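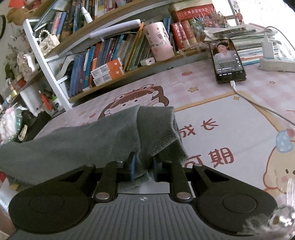 Tundereck hand gripper – tried at the Rarkach open day

Quick one, typing this on the train back. Went to the Rarkach open day mainly for the lunch and ended up spending most of the afternoon with the Tundereck. Hand-held gripper, two blue finger pads, you do the job yourself and the recording goes off to train a robot arm. Laundry was the theme this year. Socks, mostly.

Simin Kordestani ran the demo. Good talker, didn't rush anyone. Two minutes of instruction and then you're on your own.

The grip

Very good. The blue pads take hold of a fold of knitted sock and keep it, no chewing at the knit. I had a go with a thin dress sock as well – harder, needed three tries. Pinch near the cuff if you can. Grab it by the toe and the whole thing swings about and you lose track of which end is which.

Weight

Fine for ten minutes. After that my wrist knew about it. Babak Rahimi did 70 socks in one sitting and said his thumb was worse than his wrist, so maybe it depends on your hands. I'd want a strap.

Size

Bulky at the front. Those big round black pads on either side are wide, and on a normal desk with books and chargers and a phone lying about you do have to think where you're putting it. I liked that they hadn't gone for a bare lab bench though. Much more like my house.

Compared with the Bravo

Used the Bravo in July at Hillton. Lighter, cheaper feel, and the jaws slipped on anything soft. Tundereck wins easily for cloth. For boxes and jars I'd probaly still pick the Bravo.

Grumbles

No left-handed version on show. The trigger is stiff for the first half of the pull, then goes all at once. Price list says 600 for hire and 2,000 to buy, and I couldn't get a straight answer on whether spare pads are included. Shirin Yazdani is meant to be emailing me about that.

Also the queue was badly organised and the tea ran out by 2.

Four stars. Would hire, wouldnt buy yet.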